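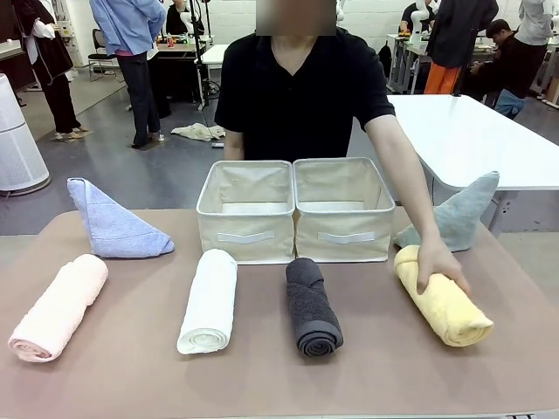 Chapter 3
Storing Household Linens

Linens wear out in storage as well as in use. A towel put away damp will mildew, and a sheet folded on the same line for years will weaken along that line. This chapter covers where to keep linens, how to fold or roll them, and how to set up a rotation that spreads the wear.

By the end of the chapter you should be able to:

Choose a storage place suited to a given fabric
Compare folding and rolling for towels, sheets and table linens
Plan a rotation for a household of any size

3.1 Why storage matters

Cotton and linen take up moisture from the air. In a closed cupboard that moisture has nowhere to go, and mildew can start before any smell is noticed. Shelves should have a gap behind them, and bins should be left open at the top unless the room is dusty.

The town of Drillport, used as a case study in Chapter 2, has humid summers. Households there often move their spare bedding upstairs in July. In Saithong, where the air is damp for most of the year, open shelving is more common.

3.2 Folding and rolling

Folded linens stack well and suit deep shelves. Rolled towels suit bins and narrow shelves — one can be taken out without disturbing the rest. Rolling also avoids a sharp crease. Sheets are usually folded, and the fold should be moved every few washes.

Key terms: mildew, crease wear, rotation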